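Zisham Extract: attendance and scheduling tables for reporting

Contents

Zisham Extract is a set of flat tables pulled from the Karnadar scheduling database, plus the queries that build them. It contains 40 views and 3 lookup tables. Each view can be read on its own; no joins are needed for the standard room, shift and attendance reports.

Requirements

A read-only login on the Karnadar server. Any reporting tool that accepts comma-separated files or a direct connection. The build script needs 2 GB of free disk space.

Layout

views/ one file per view, named after its output table
lookup/ site codes, absence codes, shift types
build/ the nightly script and its settings file

Set the site code in build/settings before the first run. Claltbridge and Baird use separate code lists. Do not merge them, as 197 codes appear in both lists with different meanings.

Refresh

The script runs nightly. A full rebuild runs on Friday and replaces all tables. Column names are fixed; new columns are added at the end. Views removed in the September release are listed in build/removed.

Known problems

Shifts that cross midnight are counted on the start date only. Blank absence codes are exported as zero. Session records can carry one attached picture, stored by path in the last column.

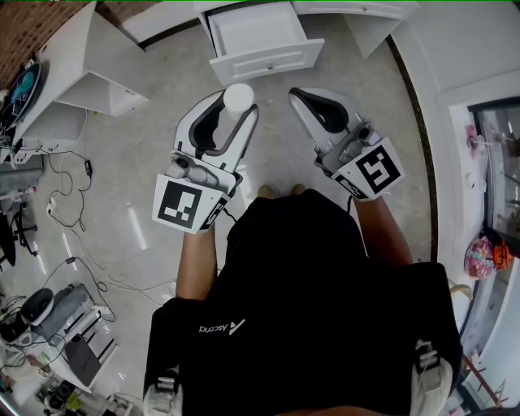 Two handheld grippers, a small white object in the left one.

Paths are relative to the site folder. Missing files return an empty string.

Contact

Amr Zaki maintains the views and the lookup tables. Include the view name and site code in any report.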